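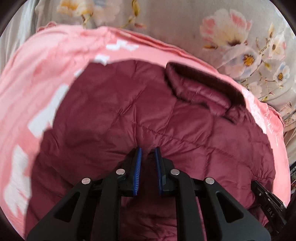 Maroon quilted jacket on a pink blanket

About Stemik

Stemik is a cleaning and mending house for the textiles of daily life: coats, jackets, blankets, curtains, bed covers and the like. We are located in Whitcombe, at 167 Vulommont Street, in the brick building next to the post office. The entrance for customers is on the side of the parking lot.

How we started

The company was opened under the name Staremik, and many customers in Whitcombe still call us so. At that time it was only a counter for shoe repair and zippers. People came with a broken zipper in a winter coat, and then they asked if the coat could also be washed. For the washing we had to send them to another town. After two winters of this we bought our first washing machine for large pieces, and it was installed in the room where the leather was kept before.

The name was changed when the shoe repair was closed. Staremik exists today as the name of our mending room only. If you see a small paper tag with "Staremik" on your garment, it means that the garment has passed through the hands of our sewers.

What we do

The largest part of our work is washing and drying of filled garments and bedding. A filled garment needs more patience than a shirt. The filling takes in much water, it dries slowly, and it has to be turned and loosened several times during the drying. We prefer to give a coat back one day later than to give it back with lumps in the sleeves.

The mending room takes care of zippers, linings, torn seams, pockets, snaps, elastic cuffs and hems. For quilted pieces we close the stitch lines by hand or by machine, depending on how far the seam is open. We try to find a thread of the same color. Where it is not possible, we call you and let you choose the nearest one from our drawer.

We also wash curtains and we can hang them again in your home, if you live inside Whitcombe. Carpets, leather and wedding dresses we do not accept. For these we can give you the address of a specialist at the counter.

Who works here

We are 12 employees. Some of us have learned this profession in a school and others have learned it at the machine, from an older colleague. Several languages are spoken in the house, so please tell us at the counter if you feel more comfortable in another language than English. Very often it can be arranged.

New colleagues spend their first weeks at the sorting table. There they learn to read care labels, to check pockets, to recognize fibers and to write a proper note about each stain. It is a slow beginning, and some find it boring, but most of the damage in a laundry is made by wrong sorting.

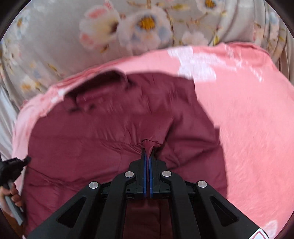 Dark maroon fabric spread across a bed

The building

The workshop has four rooms. In the first one is the counter, and behind it the racks with finished orders. The second is for washing, the third for drying and pressing. The mending room is at the back, where the windows look to the north and the light stays even during the whole day. In March the floor of the washing room was renewed, and the counter has received a lower part for customers who prefer to sit.

Our water is softened before use, which allows us to work with less detergent. We use no perfume in the normal program. If you like your bedding to have a scent, please say so when you bring it.

Last year we cleaned or mended 4000 pieces. The busy months are in the fall, when the coats come out of the closets, and again in spring, before they go back. In summer you will wait much less.

How we work with you

Each piece is looked at together with you at the counter. We write down the spots, the missing buttons and the weak places, and you receive a copy of this paper. The price is told before the work begins. If we find something later, for example a lining that is coming apart, we stop and call you.

Finished orders are kept on our racks for four weeks. Please write to us if you need a longer time, as we have a dry storage for blankets and bed covers and the fee for it is small.

Prices and opening hours are on the Visit page. For hotels and guest houses there is a separate price list, which we send on request.

Page last updated: May 11, 2026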